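Gears and Toothed Wheels
Irnuvlow Hall, Zaltilport

Home | Opening Hours | Galleries | Lending Shelf | Getting Here

Gallery page for the gear room

Irnuvlow Hall keeps a collection of gears, sprockets, pulleys and small gear trains on the ground floor, in the room to the left of the main stairs. Most of it came out of machines that were scrapped in and near Zaltilport. The rest was given by people clearing out garages and workshops. There are nearly 400 pieces on the list. Many are single wheels, and a smaller number are assemblies with two or more wheels still joined.

This page covers the gear room only. Clocks, scales and sewing machines have their own gallery pages and are not repeated here. The notes on the room and the shelves come first, then the picture.

The room

The gear room was the packing room when the building belonged to the Chraibi seed company. It has windows on the north side and a concrete floor with a drain in the middle. The shelving runs along three walls. The fourth wall has the pegboard and the sink.

The shelves are lettered from the door. Anything heavier than a person can comfortably lift sits on the bottom shelf and stays there. The pegboard takes the flat wheels that have a bore large enough to hang from a peg. Small parts are in the drawers under the window, sorted by bore size and not by what they came from. Visitors sometimes ask for them to be sorted by machine, but for a lot of the small wheels the machine is not known.

Tables are kept clear of paperwork when gears are out. Oil gets on everything otherwise, and the old accession book has the stains to prove it.

Spur gears

Spur gears have straight teeth cut parallel to the shaft. They make up the largest part of the collection. The earliest are cast, with the teeth left as they came out of the mold, and you can feel the difference if you run a thumb across one of those and then across a cut gear.

Shelf A has the cast wheels from the Burnis mill. The largest has 114 teeth and came from the sluice gate drive. One tooth was repaired by drilling the rim, setting in pins and filing them to shape. The repair is old and was in use for years before the mill closed.

Shelf B has cut gears from machine tools. These are change gears from lathes, for the most part, and each is stamped with its number of teeth. The sets are incomplete. If you have loose change gears at home and would like to see whether they fill a gap, bring them in on an open day.

Bevel gears

Bevel gears are cut on a cone and carry the drive around a corner. The Hall has pairs from hand drills, cream separators and a potato digger. They are stored as pairs, wired together, with the tag on the larger one.

The hand drill gears are the ones that children like to turn. A mounted drill with its side cover removed is on the low shelf by the door for that purpose. Please let it stay on its stand.

Worm gears

There are 11 worm and wheel sets. The best of them came from a passenger elevator in the old Zaltilport post office and has a wheel with very little wear on it. The others are from winches, a bread slicer and a gramophone. The gramophone governor is small and easily missed. It is in the case with the glass top, second row.

Sprockets and chain wheels

Strictly speaking these are not gears, because the teeth engage a chain and not another wheel. They are kept here anyway. The bicycle chain wheels hang on the pegboard, and several have shapes cut out of the middle. The farm sprockets are on the floor under it. Two of the farm sprockets are still rusted solid to their shafts and will be left that way.

Spoked wheels and solid wheels

People often ask why some of the larger wheels have spokes and others are a plain disk. A small gear is usually made solid, as there is not much to be gained by cutting material away. In a larger one, spokes or holes bring the weight down and use less metal. The rim, where the teeth are, still has to be stiff, and so does the middle, where the shaft goes through. The thick part in the middle is called the boss. On the labels in this room, "hub" is used for the whole center part and "boss" for the raised section around the bore.

Teeth also come in different sizes. Two gears can only run together if their teeth match, whatever the size of the wheels. A wheel with fine teeth will not run on a wheel with coarse teeth. When two wheels of different tooth size are found fixed together, they were normally on the same shaft and each ran with some other wheel that is now missing. The catalog calls these compound pairs. Where we have not been able to take an assembly apart and check, the label says "assembly" and leaves it there.

Cleaning

Wheels are brushed dry first, then wiped with a little light oil. We stopped using the wire wheel some years back after it polished the casting marks off two of the Burnis pieces. Old grease is scraped out from between the teeth with a strip of hardwood. Paint is left on, even when it is ugly. A lot of it is maker's paint, and on some pieces it is the only clue to where they came from.

Rust is treated only if it is active. Brown, hard rust that does not come off on a cloth is not touched.

After cleaning, each piece gets a tag with the shelf letter and a number. The tag is tied on with cotton tape. Wire tags were used in the past and have left scratches.

Handling

Anything on the open shelves may be picked up. Anything in a case may be taken out on request if there is a member of staff in the room. Hold spoked wheels by the rim or the hub and not by a single spoke. With assemblies, keep fingers out of the gap where the wheels come together. A small gear train will pinch harder than it looks like it could.

Please use the tables. Gears should not be carried into the hallway or the cafe.

Lending shelf

Schools and clubs in the county can borrow from the lending shelf for up to a month. The pieces on it are duplicates or have no known history, so it does not matter greatly if one gets dropped. The lending box holds a mix of spur gears, a bevel pair, one worm set and a length of chain with a sprocket to match. It is heavy and needs two people or a cart.

A reservation form is at the front desk. The box is already spoken for in March.

Prints and use of pictures

Pictures from this page may be used in school work and club newsletters without asking. Please put "Irnuvlow Hall, Zaltilport" next to them. For books or anything sold, write to the front desk first. Larger files can be sent on request. We do not have a printer here that can do better than letter size.

A printed booklet on the gear room was made in a run of 500, and there are still copies at the desk. It has the full list of the Burnis mill wheels with measurements, and a plan of the shelves. The plan shows the pegboard on the wrong wall. Otherwise it is still good.

Gaps in the collection

We are looking for the following:
Lathe change gears in any size, stamped or not
The second wheel of the potato digger bevel drive (the Hall has a spare of the small one)
Any gear with wooden teeth, in any condition
Herringbone gears, which the Hall does not have at all
Photographs of the Burnis mill with the machinery still in it

Plastic gears from printers and toys are not being added at present. The drawer for them is full.

Corrections

If a label is wrong, please say so. Several were written from memory, and visitors who worked with the machines have put us right more than once. The cream separator gears were listed as part of a corn sheller until last summer. Corrections can be left in the notebook on the windowsill or sent to the front desk.

Picture

Gear assembly with two toothed wheels, at the table. The smaller wheel is dark, with fine teeth, and sits on top of the larger one.
The larger wheel has a dark toothed rim and a shiny silver hub, with spokes running out from the boss in the center.

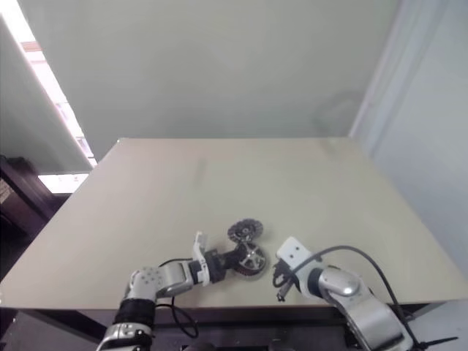
Page last changed: Jan 16, 2024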